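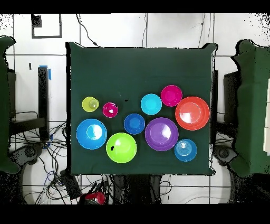
Bit-na Choo

彩色塑料餐具怎么摊开、挑拣、洗净、收回柜子

先说我不信的那部分。网上教人整理塑料碗盘的文章，十篇里有九篇让你先去买收纳盒。Vedideck 网站上那篇“彩虹餐具柜”被收藏了2,564次，我从头读到尾，里面真正讲到碗的只有两段，其余都在讲隔板、标签和一种可以抽拉的架子。那套架子卖279元，我买过。装上以后柜门关不严，我又拆了下来，现在它在阳台上放花盆。

所以这篇教程不需要你买任何东西。要用到的是一张桌子、一块颜色深一点的布、洗洁精、小苏打、旧牙刷，还有一个下午。要是你家里的塑料餐具跟我家一样，是几年里这套买一点、那套送一点凑起来的，碗跟碗口径不同，盘子比柜子的隔层还宽，那么下面的步骤多半用得上。要是你家是整整齐齐一套同款，你大概用不着看，直接摞起来就行。

一、铺布

布要深色。我用的是深绿色的，皱一点没关系，不用熨。很多教程强调要“拍照好看”的白色或者米色，我试过，白布上看黄绿色的小杯子还行，看浅一点的天蓝色碗就很费眼睛，碗沿的划痕和布的反光混成一片。深绿色上面，玫红、橙红、紫、蓝都跳得出来，哪只碗边上缺了一小块，站着就能看到。

布的另一个用处是防滑、吸水。塑料碗轻，放在光桌面上一碰就跑，底下有水的时候跑得更快。有布就老实得多。

桌布四角垂下来一点也没关系，但家里有会爬会拽的小孩，就把角掖进去，或者干脆铺地上。

二、全部拿出来，只占半张桌子

这一步几乎所有人都写，我也同意，只是我不同意“把它们铺满整张桌子”的说法。铺满了你就没地方放挑出来的东西，最后一定会在椅子上、灶台上摆出第二摊、第三摊，吃晚饭之前收不回来。

我的办法是把碗盘都放在靠自己这半边，远的那半边空着，留给后面分类用。散着放，不要摞。摞起来你就看不见碗底，而塑料碗的问题十有八九出在碗底和内壁。

摆的时候不用按颜色排。我知道按颜色排很好看，我也知道排完之后人会产生一种“我已经整理过了”的错觉，然后去沙发上坐下。颜色跟好不好收毫无关系：大的亮蓝碗和偏灰的蓝碗都是蓝的，底不一样，口也不一样，硬放一摞就是歪的。

盘子可以挨着放，边碰着边不要紧。小杯子和小碗往一侧靠，免得被大盘子的边压住。

三、借着光看一遍

开灯，或者把桌子推到窗边。光面的塑料会反光，碗心里一块白白的亮斑，第一眼会以为是划花了或者没洗干净。别急着下结论，把碗拿起来转半圈。亮斑跟着光走的是反光，跟着碗走的才是印子。

这话听起来像废话，可是我有一次把一只挺好的橙红色盘子当成“表面磨白了”，差点丢掉，就是因为灯正好打在盘心上。宽边平盘最容易这样，盘心浅，光一下子铺开一大片。

看的时候按下面几处来看，每只碗花不了多少时间：

碗沿。用指腹沿着边摸一圈，有毛刺、有裂口的，拿出来放到布的空半边。

内壁。靠近碗沿往下一指宽的地方最容易粘东西，干掉的米粒、酱汁的小点。我那只青柠绿的碗内壁左边有个小黑点，这种先归到“待洗”，洗完再判断。

碗底的圈。有些碗底带一圈一圈的凸起或者凹槽，宝蓝色那只中间就有个小一号的圈，紫色盘子更麻烦，盘边的凸棱是一层套一层的。圈越多，藏东西的地方越多。拿牙签顺着槽轻轻刮一下，牙签尖上有东西就说明平时没洗到。

翻过来看背面。背面如果有回收标志和材质说明，记一下。没有的也不稀奇，老一点的、赠品类的经常没有。没有标记的我一律不进微波炉，只放干的和凉的东西。

气味。凑近闻。有油哈味的、有咖喱味的，都先放进待洗。

四、分三堆，最多三堆

Vedideck 那篇让你分成“每日使用”“每周使用”“节日使用”“情感纪念”“捐赠”“回收”“再思考”。我对“再思考”这一堆特别有意见。任何东西进了这一堆就等于原封不动回到柜子里，只是多占了一个盒子，盒子还得另外买。

我只分三堆：留、洗、走。

“留”就是没裂、没味、最近用过。最近怎么算，自己定，我以换季为界。

“洗”是脏的、有色的、有味的。洗完必须再分一次，要么进留，要么进走，不许停在水槽边。

“走”是裂的、变形的、洗不出来的，加上再也用不着的。裂的和变形的不要送人，我收到过别人“转赠”的裂口碗，说实话很为难，扔了像是不领情，用又不敢用。

有人会问划痕怎么算。网上有一种说法，塑料碗只要有一道划痕就必须立刻扔。也有一种说法，划痕完全无所谓。两边都说得斩钉截铁，两边都没告诉你是什么塑料、划得多深。我的做法很土：指甲横着划过去，能卡住指甲的走，卡不住的留，但改去装水果、饼干一类干东西，不再装热汤。这条标准谈不上科学，只是我自己愿意照着做，你家有更谨慎的理由就按更谨慎的来。

五、洗

先说水温。我用手放得进去的温水。有些文章建议拿滚水浇，说能“唤醒光泽”，我不知道一只塑料盘子的光泽要怎么唤醒，我只知道我拿滚水浇过一只浅盘，浇完放在桌上会转。

普通的脏，洗洁精加海绵软面就够。绿色的那面粗糙百洁布不要用，钢丝球更不要。塑料表面一旦磨毛了，下一顿番茄酱就顺着细纹住进去了。

碗底带圈的，先挤一滴洗洁精在圈里，加一点点水，放着。这时候去洗别的。回来拿旧牙刷顺着圈刷，不要横着刷，横着刷毛会从槽上跳过去。刷完对着光转一遍。

油的手感最骗人。塑料碗用水冲过以后摸着滑，很多人以为是洗洁精没冲净，于是拼命冲，冲了半天还是滑，那是油。再上一次洗洁精，换温一点的水，一遍就好。

上色的，小苏打加水调成糊，厚薄像牙膏，抹在有色的地方，过一个钟头再擦。对番茄、胡萝卜留下的浅橙色有点用。对咖喱，我的经验是用处不大。那种“一抹就白”的前后对比照片，我请朋友 Tae-yang Moon 跟我一起照着做过，他用的是他家的咖喱碗，我用的是我家的。两只碗擦完都浅了一点，离照片差得远。他后来把碗放到窗台上晒，隔几天看一次，颜色倒是一点点退下去。晒的问题在于彩色碗自己的颜色也未必经得起，浅天蓝和玫红我不敢拿去晒，要晒就挑本来打算放弃的那只先试。

有味的，泡白醋水，或者装满干的旧茶叶，扣上一个盘子过夜。茶叶我觉得比醋好，因为醋味走得也慢，第二天你得到的是一只有醋味的咖喱碗。柠檬皮、咖啡渣也有人推荐，可以试，别抱太大希望。

漂白剂我不用。有的说明书上允许稀释后使用，那就照说明书，没有说明书的就算了。

洗碗机的问题：背面写了能进的，放上层。没写的手洗。Ronosen 那种薄薄的小杯子（我家的早就不在了）太轻，进了机器会被水冲翻，最后盛着半杯脏水出来，得重新洗，省不下什么事。

六、晾

晾这一步大家都跳过去，柜子里的怪味多半从这儿来。塑料不像瓷碗，瓷碗余温能把水带走一部分，塑料碗上的水珠能一直挂在那儿。摞在一起没晾透，第二天拉开柜门就知道了。

口朝下斜着靠，别平扣。平扣在布上，碗里那点湿气没地方去。把碗沿搭在另一只碗或者擀面杖上，留一条缝。盘子竖着靠墙，底下垫条毛巾。

碗底有圈的，翻过来以后背面也往往有一圈凹槽，会存水。倾斜的时候多晃一下，或者拿毛巾角擦进去。我一般午饭后洗，晾到傍晚6点再收。天阴就放到第二天早上，没什么好急的。

用吹风机的，也行，冷风。热风和滚水是一个道理。

七、摞回去

到了最有争议的地方。

常见的说法是“大的在下，小的在上”，所有人都懂，照做的柜子还是塌。原因出在没有分清口径和深浅。两只碗口径差不多，一只深一只浅，深的放进浅的里面，会高高翘出一截；反过来就服服帖帖。所以在桌上先试摞，不要一只只往柜子里送。

我的顺序是这样：

盘子单独一摞，宽平边的在最下面。带凸棱的盘子放在上面，棱跟平边接触，不会互相咬住。反过来也能摞，只是拿的时候容易两只一起起来，一松手掉一只。

大碗一摞，碗底平的在下，碗底带圈的在上。带圈的碗底如果压在另一只带圈的碗里，圈对不上，就会晃。晃不晃用手指点一下最上面那只的边就知道，点一下晃两下以上的，换位置。

中碗和小碗不要硬套进大碗里。套进去看着省地方，每次拿大碗都得先把小的请出来，用完谁也不会按原样放回去。小的自己成一摞，放在大的旁边，多占一个碗的位置，换来的是天天能单手拿。

小杯子放最外面，口朝上。口朝下防灰，这我承认，可杯口直接贴着柜板，我反倒不放心柜板。

一摞多高？看柜子，也看谁来拿。我家抽屉里面净高12厘米，放盘子那摞到顶还能伸进手指，就停在那里。网上流传的“每摞不得超过五件”之类的数字，我没找到出处，碗的厚薄差那么多，件数说明不了什么。标准只有一个：最下面那只能不能单手抽出来。抽不出来就拆成两摞。

卡死了怎么办。两只塑料碗吸在一起的时候，不要撬，撬会在碗沿上留印。外面那只泡在温水里，里面那只装凉水，等一会儿，拧着往上提。不行再来一次。洗洁精从缝里滴进去也有用，就是又得洗。

中间要不要垫纸？瓷器垫，塑料我不垫。有文章建议每两只盘子之间放一张无纺布垫片，理由是“减少微划痕”。我垫过一阵子，垫片吸了潮气，比划痕讨厌多了。

八、放在哪儿

离灶台远一点，别挨着烤箱那面墙，也别放在太阳直晒的开放架上。剩下的随便。

给孩子用的那几只，放在他们够得到的低抽屉。我一开始怀疑这条，总觉得会被翻得满地都是。确实翻得满地都是，翻了一阵就不翻了，现在吃水果会自己去拿碗。拿哪个颜色还是要吵，这个我没有办法，也不相信任何声称有办法的文章。Venside 亲子论坛上有人说给每个孩子固定一种颜色就天下太平，底下跟帖的家长里有一半说固定以后吵得更凶。我家试过固定，紫色盘子归谁的问题谈了整整一顿饭，饭凉了。

不常用的大盘子可以放高处，轻，掉下来也不会碎。但要放在一摞里，别单独竖着靠，单独竖着的塑料盘子开一次柜门滑下来一次。

九、标签

不贴。碗长什么样一眼就看见了，不需要一张写着“碗”的纸。

十、几个常被问到的情况

同一个颜色的碗新旧两种色差，要不要紧？不要紧。新的那只用几个月就跟上了。

碗沿发白，像蒙了一层雾，洗不掉。先用稀白醋擦一下，水垢能擦掉。擦不掉的是磨出来的，留着装干的。

小黑点洗了还在。我那只青柠绿碗就是这种情况，洗洁精、牙刷、小苏打都轮过一遍。拿指甲抠，抠得动的是脏东西，抠不动又摸不出高低的，可能是做的时候就带着的杂点，也可能是染进去的颜色，我分不出来。那只现在放零食。要是摸得出一个坑，坑里发黑，就别留了。

全家都说“留着吧，万一来客人”。来客人的时候你会拿出这只碗吗？我问过自己，答案是不会，我会拿瓷的。那只碗当天下午就进了“走”那一堆。不过户外吃饭倒是真会用塑料的，这类可以单独装一个布袋挂在门后，跟野餐垫放在一起，别混在每天用的里面。

碗比盘子多，或者盘子比碗多，要不要补齐？不用。补齐是卖整套餐具的人关心的事。缺什么等到真的缺那一顿再说，我家等到现在也没等到。

多久整理一次？有的文章要你每个月，还附了打卡表。我去年十一月做过一遍，中间只在柜门关不上的时候拆过一次大碗那摞。柜门关得上就先不动它。

收尾的时候把布抖一抖再洗。布的空半边也看一眼，常有从碗底刷下来的小黑渣子，直接扔进洗衣机会粘到别的衣服上。深色布头一次洗请单独洗，我那块掉色，毛巾至今还带点绿。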